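Setting up a hand-held gripper station for an open day, what objects and what table?

khamphan_rd

We have an open day in August at the Kurement hall and I've been given the manipulation table. The plan is two hand-held grippers, one operator, visitors standing on the far side, then visitors have a go in pairs. We allow 12 minutes a group. Last year's station used foam blocks and people lost interest fairly quickly, so this year I'd like ordinary packaged goods.

What I need to know:

Which packages survive repeated pinching without looking terrible by mid-afternoon?

Does the table need a bare surface or will a cloth do? The hall tables are scratched melamine and slippery. Cartons skate when the jaw touches one side before the other.

Is there any point in having both grippers hold something at once, or does it just confuse people?

The budget is small. I can't buy new fixtures.

Osian Skyrme

I ran the equivalent table at the Pokament visit two years running. Notes in the order you asked.

Packages. Small rectangular cartons are the easiest thing to start visitors on. Close on the two narrow sides, not the broad face, or the panel bows in and the carton is finished after a few dozen grips. Fill matters more than the board. An empty carton crushes at the corners and a full one doesn't. If you have to use empties, pack them with folded newspaper and tape the flap from inside.

Film packets are harder and more interesting to watch. Pinch them across the middle and the contents move to both ends, which gives you a waist the pads can sit in. Grip near a seal and the packet tends to rotate. Keep spares under the table. We went through a lot of them.

Surface. Use a cloth. A woven one with a check or similar pattern is better than plain, as visitors can judge how far the jaw is from the object against the lines. Clip it at the operator's side only. If you clip all four edges it tents when somebody leans on it.

Two at once. Yes, but have the operator do it first. One gripper holds the carton still, the other brings the packet over. The usual fault is people watching the moving hand and relaxing the other one. The carton then leans in the pads. A lean doesn't matter until it touches the cloth and you close harder to recover it. Open, reset, go again.

Check the pivot screws before the doors open and again at lunch. Ours worked slack over a day and the jaws began to meet out of line. Write down how you left them.

toolroom_bev

Agree with most of that. I'd argue with the cloth. On a tight weave the pad catches the fabric when you go for anything flat and lifts the lot. At the Skostamine demonstration we used a rubber bench mat and had no trouble. It cost us nothing as it came out of the workshop. If your objects all stand up off the table it probably makes no difference.

Also put a rubbish bin right beside the table, at the corner, not behind the operator. You'll produce torn wrappers steadily.

For numbers, we logged 294 attempts over the day at one station and stopped logging when the sheet ran out. Figure on roughly 800 people through a hall your size, most of whom will only watch.

pkt_loss

just use foam blocks again and put a sign up

khamphan_rd

Thanks. Going with filled cartons and film packets, narrow sides only. I'll bring the mat as well as the cloth and try both the evening before. Bev, did the mat show pad marks? Ours are the dark ribbed type and I have the same worry about pale packaging.

toolroom_bev

On the mat, no. On white board, yes, faint lines after a while. Coloured board hides it. Wipe the pads with a damp rag between groups and let them dry fully.

Osian Skyrme

Same experience with white board. Yellow was fine. One more on the two-gripper step, carton in the near jaws and packet in the other, done over a checked cloth:
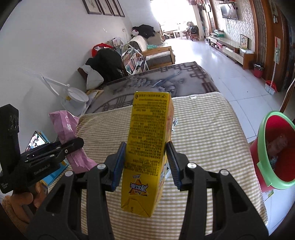
KUREMENT AUTOMATION CLUB | Visits and Demonstrations Help Pages

Note how the ribbed pads sit on opposite sides of the yellow box while the print faces out. Let the person on the second gripper support it from underneath. We tried an overhand hold with visitors and their wrists gave out first.

Thread viewed 3,383 times. Replies are open to registered members.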